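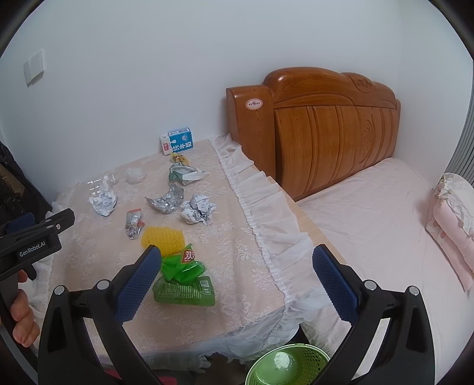 Packaging Sort Rules Change in March

Laramgate residents will move to a two-stream collection in March. Cartons and plastic bottles go in the blue bin. Film, wrappers and bags go in the gray bin, as the Mivent sorting line cannot process them.

Bottles should be emptied and capped. Cartons may be flattened, but straws must be removed. Loads with too much film will be left at the curb with a tag.

The new bins hold 96 gallons. The first 800 will be delivered to the Urness district, and the remaining 2,000 will follow. Questions about delivery go to Ivar Backlund at the depot office.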